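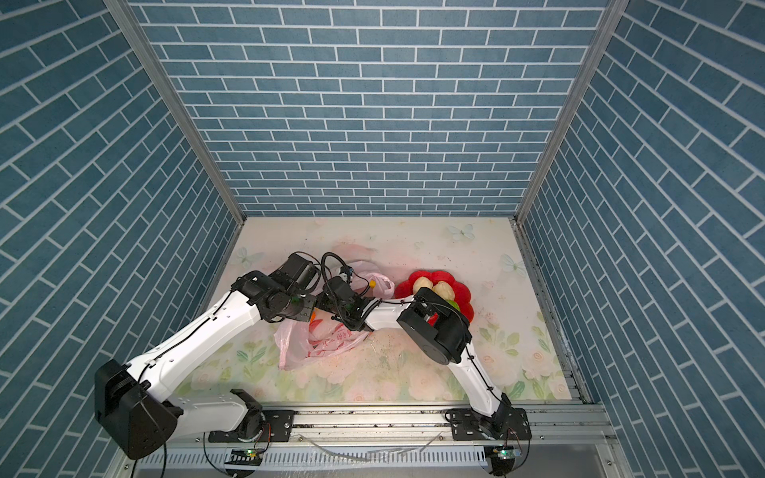 Print this page | E-mail this article
Reading time: 2 minutes

3.2 Care of the two-arm cell

We ran the Clarnlow cell for most of a season before we wrote any of this down, and looking back I think we would all have slept better if we had started sooner. The routine is really the work of Halyna Onyshchenko, who kept the log from October onward and was very patient with the rest of us (we are grateful!). Over that time the cell recorded 2,036 tabletop episodes with small household goods, and most of the lost hours came down to cables and dirt.

Both arms bolt through black mounting plates to one aluminum rail along the front edge, as Figure 3 shows, so a loose plate on one side can be felt on the other. We check the plate bolts every 200 episodes and go over them again after any hard contact near the middle, where the two grippers work close together. The cables that run along the white links get a slow look by hand, with the arms powered down and pushed gently through their full reach. A tie that is too tight at the wrist will wear a cable through long before it looks bad from outside.

Figure 3. The Clarnlow cell with both arms over the printed mat. Dirt has collected across the middle of the mat and along the slot of the right-hand rail.

The mat is wiped at the end of each session and swapped after up to 1,000 episodes, and the rail slots are brushed out with a dry nylon brush. We tried a damp cloth in the slots early on and only managed to pack the grime in deeper. Last of all, we look for a green light on the small board at each arm's base before homing the arms, left one first.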